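Bench notebook, December

Varnish, batch 59

Started late because the heating had gone off overnight and the workshop was too cold to open a tin in. By 11.20 the thermometer over the sink read something I could live with. Sabina says varnish doesn't care what I can live with, and wants the reading written down properly in future. Noted. I will buy a pencil for the sink.

The job is still the Zonden cello. Owner wants the back retouched where a previous repairer, may he be comfortable wherever he is, filled a scratch with something that resembles gravy. The label inside says 1715. The label is lying by a couple of centuries, but it's a nicely printed lie and we're leaving it in.

Cleaned the gravy off with spit and cotton swabs, which is still the best solvent in the building and the only one Eilidh hasn't moved to the locked cupboard. White spirit did nothing. Didn't try alcohol, as the original varnish goes soft if you so much as describe a gin to it.

Batch 58 was too red. I said so at the time, in this notebook, and was told it would "calm down". It has not calmed down. On the maple test strip it looks like a boiled sweet. Kept the jar for Oldřich, who likes his violas visible from the balcony.

Batch 59, for whoever has to repeat it:

- 100 g mastic resin from the Grekberg tin, picked over for bark
- linseed oil, the older bottle, same weight
- madder pigment, half what went into 58, ground again on the glass slab until my wrist objected
- strained through 3 layers of muslin, then a fourth when I saw what had come through the third

Cooked outside on the step. Ľubomír came out to ask whether something was on fire and stayed for the warmth. String test good: a drop between finger and thumb pulled out to a decent thread before it snapped. Took it off the heat there. Last time I went for a longer thread and got toffee.

First coat brushed on to the strip at 2 p.m., thin. Colour is a warm brown going towards orange at the edges where it pools. Much nearer the cello. Štěpánka held it up to the window and said "hm", and I've worked with her long enough to take that as praise.

The Inuvance UV lamp is buzzing again. It still works, if you don't mind curing varnish to the sound of a trapped wasp. Have put the strip in the cabinet and shut the door on both of them.

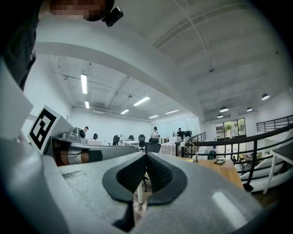 Left for tomorrow

- second coat on the strip, if the first has stopped taking fingerprints
- look at the cello's lower rib again in daylight; I think there's an old crack under the polish and I'd like to be wrong
- ring the owner about the bridge, which leans like a man at a bus stop
- more muslin
- label the jars. All of them. With words, Oldřich, and in a language we share

Brushes are in the tall jar and are mine.

2 comments

Oldřich Jireš
58 is a lovely colour. I have used half of it already.

Eilidh Lennox
The spit is going in the locked cupboard too. What did you do with the bark?

Shared 3 times

Koubek Workshop | Contact the bench | © Koubek | Back to top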